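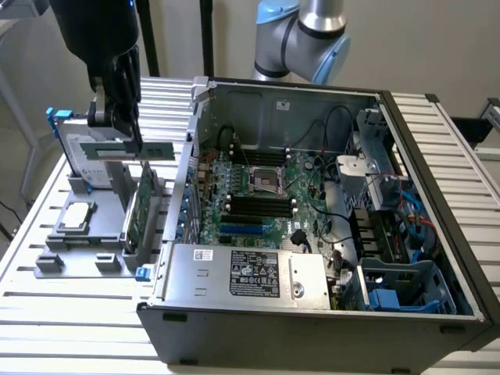 ok funeral info for everyone who's been texting me about Encarnación Requena, putting it all in one place bc I can't keep up

viewing is at Gadetti Funeral Home, the one on Figueroa, NOT the old Gadetti across from the bank. doors 2 to 7

service the next morning, same place, then the cemetery. Cayetano Llorente is doing the eulogy, he's her nephew. asked me to keep it off the livestream so no link for that part, sorry

flowers: family says fine but small. or donate to the Clurero library, she worked the front desk there til her knees quit

the obit in the paper has her hometown wrong. it's Rundov. Cayetano called, they're fixing it online, print is print
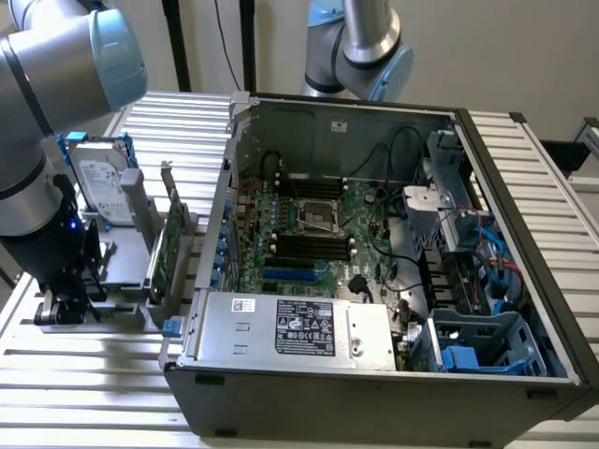
wednesday, computer again

if you need a ride post under this one. I have 2 seats left. leaving from my place, text for the adress

parking lot at Gadetti is tiny. street is free after 6, garage is not

food after at her sister's, 1513 is the house number, blue mailbox. bring a dish or don't. no more ham please we have so much ham

burial is family only, shoud have said that up top. cemetery gate is open to everybody from May on for the stone, will post when there's a day

ok phone's dying. call Cayetano not me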